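About Odov

Home | Research | Pricing | About us | Contact

Who we are

Odov is an independent share research firm based in Prulton. We write about listed companies for people who look after their own savings and would like to read something longer than a headline before they buy or sell. We do not manage money, we do not take commission from brokers, and we do not accept payment from the companies we write about.

The firm was set up by Timothée Vasseur, who had spent his working life as an analyst at a fund manager and wanted to write for private investors. He worked alone at first, from a rented room above a letting agent's on Brinar Street. Princess Dumlao joined him as editor the following May and is now joint owner of the business. We still have the room on Brinar Street, plus the one next to it.

What we cover

Our coverage list stands at 200 companies. Most are in the UK, with a smaller number in Europe and North America. We look for businesses that publish proper accounts, have been listed long enough to have a record, and can be explained to a reader who doesn't work in the trade. That leaves out a good many mining explorers and early-stage biotechs, and we are often asked why we don't cover them. The answer is that we have no particular skill in valuing them.

The list is divided into 10 sectors:

Banks and insurers
Consumer goods
Energy and utilities
Healthcare equipment
Industrial engineering
Media and telecoms
Property
Retail
Software
Transport
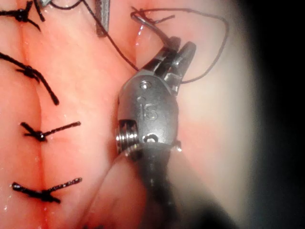 A surgical instrument wrist with its jaws open.

Each company gets a full note once a year, after its annual results, and a shorter update at the half year. If something important happens in between, such as a takeover approach or a profit warning, we publish an extra note as soon as we have read the announcement properly. We aim for the next working day. We don't try to be first with the news, and readers who need live prices should get them from their broker.

How we work

Every note begins with the accounts. The analyst reads the annual report from cover to cover, including the notes at the back on leases, pensions and related parties, and enters the figures in our own spreadsheet. We don't buy in ready-made data for this. It takes longer, but it means we know where each number came from.

The note is then read by a second analyst who has not worked on that company before. Finally it goes to Princess, who cuts it down. She has a firm dislike of the word 'exposure' and will send a note back if it appears more than once.

We do not give price targets. Each note ends with our view of what the business is worth – always as a range – and a list of the things that would change our minds. When we get one wrong we say so in the next note, and the old one stays on the site with its original wording. Our archive holds 658 notes, and all of them are open to subscribers.

The Ventura list

Ventura is our model portfolio. It holds shares from our coverage list and is run by Timothée. Changes are sent to subscribers by email at 8am, before they are made, and dealing costs and stamp duty are taken off the published returns. Ventura has had poor years as well as good ones, and the full record can be downloaded from the Research page.

Our own holdings

Staff may own shares in companies we cover. Any holding is declared at the top of the note, and nobody here may deal in a share for 2 weeks before or after we publish on it.

How we are paid

All our income comes from subscriptions. There is one price, paid monthly or yearly, and you can cancel at any time from your account page. The site carries no advertising.

Please note

Our research is general information and does not take your circumstances into account. The value of shares can fall as well as rise and you may get back less than you put in. If you are unsure whether an investment is right for you, speak to a qualified financial adviser.

Getting in touch

Questions about a note should go to the analyst named at the top of it. For anything to do with your subscription, please use the form on the Contact page. The office is open from 9am to 5pm on working days – visitors by appointment, please, as the street door is kept locked.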